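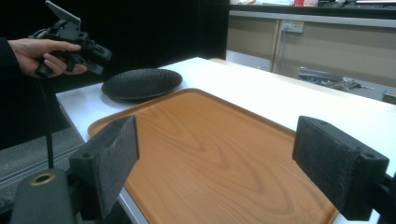

4.2 Trays and the empty table

Serving trays occupy an awkward place in the literature on table setting. Du treats them as transport, furniture with ambitions, and gives them a footnote. Our households in Cledville disagreed, mostly by leaving them out all day. A large tray with rounded corners and a raised rim, such as the orange-brown wooden one in Figure 3, set down on a white table with nothing on it, was coded as "laid" by one of our two coders and as "clutter" by the other. Both defended their positions at greater length than the codebook allows. We settled on a third code, "pending," and it went on to swallow a good part of the data. Of the 2,842 diary entries collected in March, the tray entries were the ones respondents wrote with the most feeling, generally on the subject of who had failed to put the tray away.

The Draseck households, 50 to Cledville's 55, owned fewer trays and worried more about plates. Larysa Lysenko, who conducted the interviews there, found that respondents sorted their tableware into things for eating from and things for company, and that the second group was rarely troubled by food. Dark, textured plates went almost without exception into the second group. Owners praised the surface warmly and then explained that sauce got into it. 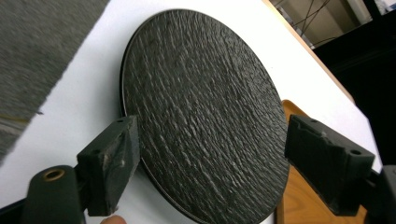
Figure 3. Tableware from the comparison set: wooden serving tray (top) and round black plate with rippled surface (bottom).

Asked where such a plate belonged on an ordinary evening, most respondents named a shelf. A few proposed putting it under another plate, a solution that Sastari's typology has no category for and that we have entered, with some reluctance, as "plate (supporting role)." The tray fared better. It could carry the plate to the table and remain there beneath it, in which case our coders at last agreed on "laid," although they still differ on which object was doing the work.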